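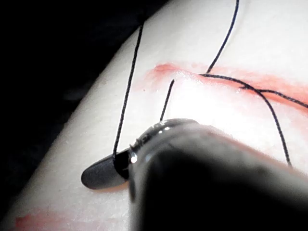
Black thread over the cut, one short end standing up.

22 Jan 2017
Wenjie Han

Suturing practice again, room 2212 in the Godoy building. I had the room for two hours and used all of it. Signed in, found the key on the wrong hook, turned on the lamp. The heating was off and I kept my sweater on.

I wanted to work on one long cut and leave everything else alone. Last time I tried three kinds of stitch in one session and learned none of them. The plan was a running stitch, bites the same distance from the edge on both sides, and no pulling until the loop was lying where I wanted it.

The first few went badly. I was taking too much on the far side and too little on the near side, and the edges came together with a step. I took those out and began again. The thread is from the Kustik box, black, which is easier to follow than the blue we had in May. It still keeps its curl from the packet.
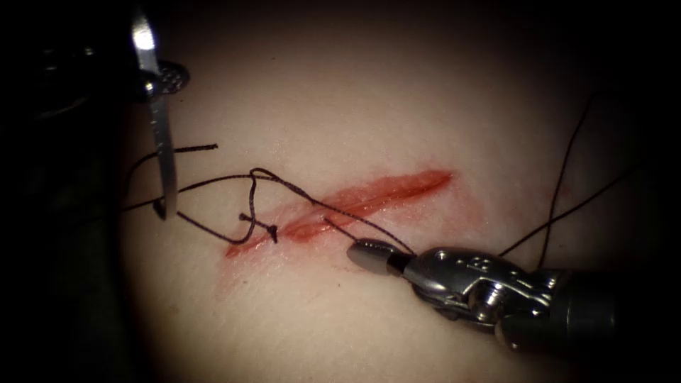 The thing I have to watch is the angle going in. If the needle starts out flat it stays shallow and comes up too soon. When I start with the point straight down and let the curve do the turning, the bite is deeper and the exit is closer to where I meant it. I wrote this down in the fall too, so I suppose it needs writing down more than once.

Slack was the other problem. I leave long loops and then lose time looking for the end.
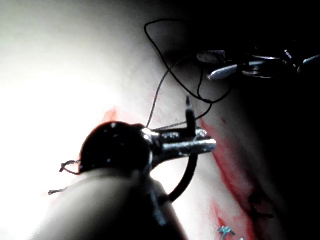

Verner's advice on this was to pull most of the length through before looking for the needle again, and to put up with being slow. According to Verner I hurry the part between stitches and then take too long over the stitch itself. I think that is right. I tried it for the last 30 minutes and had fewer snarls. 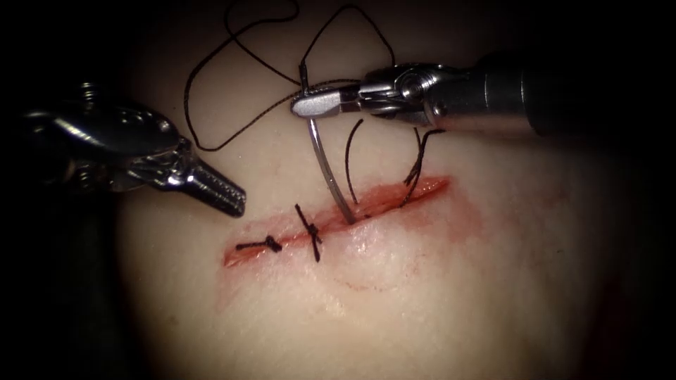
Needle in at the upper edge. The right side is still open.

Did not finish the knot properly. Must order more thread from Bruvetti. Soup for dinner, then bed early.

Posted by Wenjie Han | Contact | Back to top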